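Callura (software)

Callura is a software package for planning and controlling two-fingered grippers in packing and sorting work. It combines a perception module, a grasp planner and a low-level controller, together with a set of tools for recording and replaying trials. It was written at Zadix by a group led by Bohumila Procházka, and version 4 was released on 4 Jul 2018. The package is used mainly with light, flexible goods whose shape changes when they are held.

Background

Work on Callura began as an attempt to replace an older planner named Grakden, which Zadix had used for rigid cartons. Grakden treated every item as a box of fixed size and chose a grip from a table of stored positions. The method served well enough for cartons but gave poor results with bags and pouches. A review prepared by Silvia Šindelář recommended that the planner be rewritten and that the stored table be given up. Parts of the Grakden file format were kept so that older recordings could still be read.

Perception

The perception module divides each camera image into regions and assigns every region to an item, a container or the background. It does not read the text on a package and does not need the item to be the right way up. Colour is used only as a first guide, as printed packaging may carry several strong colours on one face.
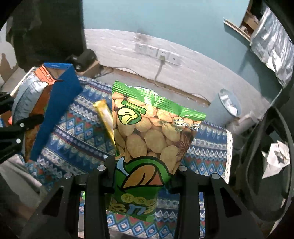 Patterned surfaces are a known difficulty for the region finder. Early versions relied on edges alone, and a cloth or mat with a repeated design produced a large number of false outlines. The difficulty is greatest where the background appears through the gripper itself, as it does when bands of zigzags and diamonds show between the open links of the jaws on either side of a snack bag. Version 4 deals with this by means of a mask, drawn once for each gripper model, which marks the solid parts of the links and leaves the openings clear. Regions seen through the openings are then joined to the larger region outside them if their texture agrees. Shiny foil remains a separate problem. Bright reflections along a crinkled seal may be taken for the border between two items, and the manual advises that such seals be labelled by hand in the training set.

Planning

The grasp planner receives the list of regions and proposes up to 18 grips for each item. Every grip is scored on four points: the width of the item between the fingers, the free space beside it, the distance to the container and the expected change in shape when the fingers close. The last of these is estimated from recorded trials and is the most costly to compute.

Items lying over one another are placed in a simple order, with the uppermost first. Where the order cannot be settled from a single view, the planner asks for a second view before it commits to a grip. Containers are handled by a separate routine, which looks for the upper rim and then for the floor inside it. Flaps and folded strips along the inner walls are treated as part of the wall - a choice that reduces the usable space slightly but avoids contact during release.
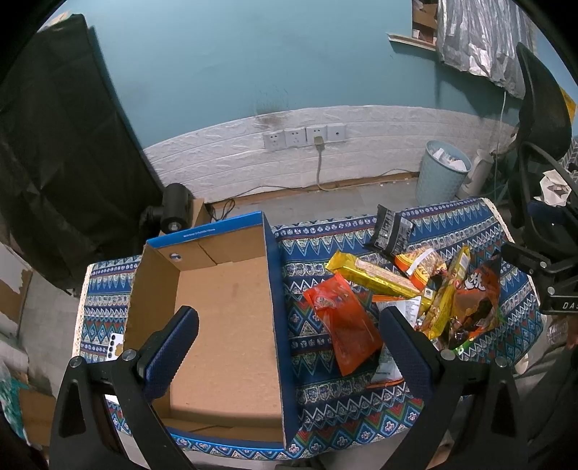 Control

The controller closes the fingers at a steady speed until the measured force reaches a set limit, then holds that force while the arm moves. For thin packaging the limit is lowered and the fingers close in two stages. The control loop is kept apart from the planner, and a delay in planning does not affect an item already held. If the force falls suddenly, the controller stops the arm and reports a lost grip.

Tooling

Recorded trials are examined in a viewer called Bartoš, which shows the camera images beside the finger width and the planner's scores. A user may step through a trial, correct the region labels and run the planner again on the corrected data. The standard test set supplied with version 4 contains 39 trials, each with its own notes on lighting and surface. Results from the viewer can be exported as plain tables.

Limitations

Callura does not model liquids and makes no allowance for goods that tear. Clear plastic is often assigned to the background, and items of this kind must be marked by hand. Support for grippers with more than two fingers was proposed in October of the release year and has not been included in the main package.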